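# Toy bins: one big one or lots of little ones? 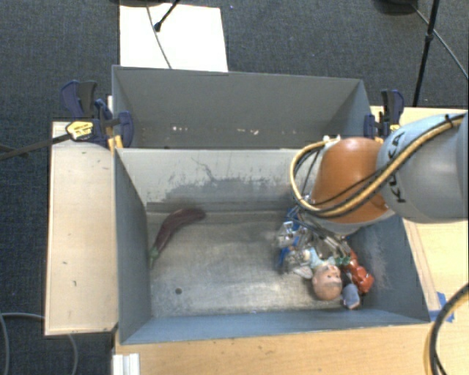 **Category: Playroom & Storage > Bins, Boxes and Baskets**

**anoma_b** wrote:

Right, I'm a total convert to the big open bin and I want to talk about it! Two large grey ones, one behind the other, no lids, no dividers. Baby doll, the aubergine from the play food, the shiny red lumpy thing (my youngest says lobster, I say chilli, we've agreed to differ), all straight in. Tidying up takes five minutes now and the kids do most of it themselves.

Before this I had labelled tubs from Lykkegaard and every single night somebody cried over which tub the doll went in. Anyone else gone back to basics?

---

**hjalti_n** replied:

YES. We did the same in April and I'd never go back. The plain grey is lovely too, you can spot things against it so easily. That purple aubergine stands out a mile with all that bare floor next to it.

Do yours have a lip round the top? Our first one had a sharp edge and I ended up sanding it.

---

**Latstead_Oluf** replied:

Going to disagree a bit, sorry! Big bins are brilliant for the first fortnight. Then everything small sinks. We had one beside the sofa and I found 3 odd socks and a whole jigsaw under the soft toys. Play food in particular wants its own tub, or you never have a full set when they want to play shops.

The doll down in the corner with the food piled up beside her would have my daughter in bits as well - dolls go in the cot in our house, no exceptions.

---

**anoma_b** replied:

> Then everything small sinks.

Fair, but that only happens if you fill it! I keep mine to one thin layer. Anything more than that goes up in the loft and gets swapped over once a month. They're so excited when the old stuff comes back down, it's like a birthday.

@hjalti_n no idea about sharp edges, I'll run a hand round tonight.

---

**eyvindur_t** replied:

Middle ground: big bin, one small basket inside it for the fiddly bits. I've got little blocks, doll's shoes and the tiny green veg in there and the large things go round the outside. Works a treat. My basket is a Lullico one but any old bread basket would do.

---

**Latstead_Oluf** replied:

Now that I could live with. Doesn't the basket just get tipped out though?

---

**eyvindur_t** replied:

Every day, ha. But it's one scoop to put back.

---

**ivar_v** replied:

Loving this thread! Question for the big bin people: how do you clean them? Ours gets a grim sort of grit in the corners, and it's too long for the bath.

---

**hjalti_n** replied:

Take it outside, warm water, washing-up liquid, soft brush, then tip it on its end against the fence to drain. I do the play food in the same go, in a pillowcase in the sink so nothing goes down the plughole. Hollow pieces need a proper squeeze or they hold water for days.

---

**ivar_v** replied:

Pillowcase! Stealing that. Off to find the brush.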